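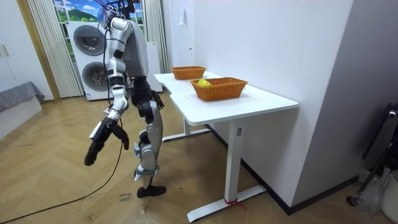 Ylva Kvam does not believe that a machine will do her laundry next year, and she said so in the first minute of our open evening. In her opinion a robot which needs a person nearby is one more thing to look after in the home.

Nurnavier agrees with a large part of this. Today, Dec 18, 2021, the company publishes the results of its household chores trial, made together with the design office Prellovano. The trial asked a simple question: can a humanoid robot already do small work with baskets, laundry and tables in a furnished room?

The answer is partly. In 700 attempts the robot finished the task without help 509 times. Wicker baskets on a desk were among the easier objects, if they stood near the edge. Soft things were much harder. A towel which lies flat can be picked up, but a towel under another towel is often taken together with it, and then the attempt is counted as failed.

Speed is also a weak point. Moving one basket from the desk to the floor took the robot over three minutes, and most people will not want to wait so long. The company does not give a date for a product and does not take orders.

The shop-floor part of the trial, at the packaging firm Cekard, went better - the boxes there have all the same size and come always to the same place. A home is different every morning.

The second phase begins in May. It will include two new chores, folding of towels and emptying of a washing machine, and the robot will work in rooms that it does not know before. The full report, with all failed attempts listed, can be requested from the Nurnavier press office at Rutkowska, building 2. Journalists who wish to visit the trial room are asked to write in advance.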